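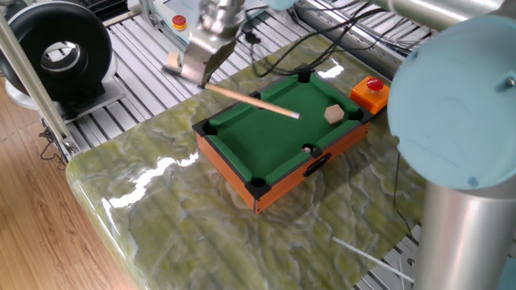 Tabletop pool on green marble, with a white ball by the middle pocket.

I have never believed in the miniature pool table. Every April my sister-in-law, Florence Nguyen, puts one on her wish list, and every year somebody tells me it's the real game made small. I doubt it. Shrink the table and the cushions go dead, the cue weighs nothing and your own knuckles become the biggest hazard on the cloth.

The Flekum catalogue lists 42 of these things, most of them sold on the handles. Pick it up, put it away -- as if anyone ever does. Ours lived on top of the fridge for some 330 days a year.
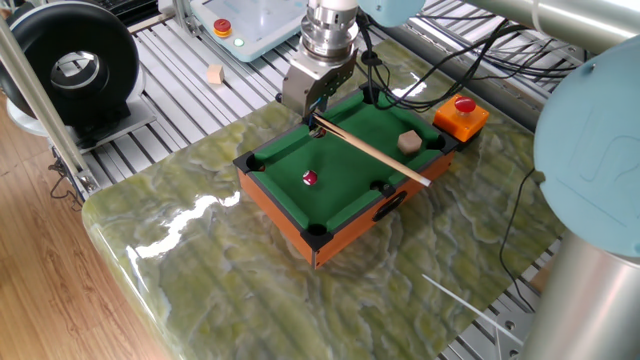

Does a small table help you get better at the full-sized game?
Very little, apart from a rough feel for angles. The stance and the weight of the cue are too different.

Shirley Gosselin, who ran the games evenings in Emdale, disagrees with me and has said so in print. She thinks a short cue teaches a soft touch. Perhaps. What I saw in Emdale was grown adults poking at a ball from 2 inches away and blaming the floor.

Put one on a solid surface, I'll grant her, and half the wobble goes. But who buys a stone slab to rescue a toy?

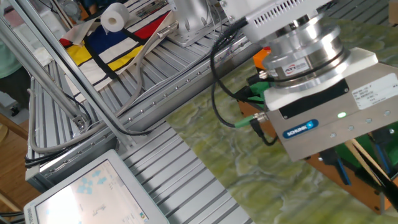
Green marbling, with a brown wooden box towards the bottom.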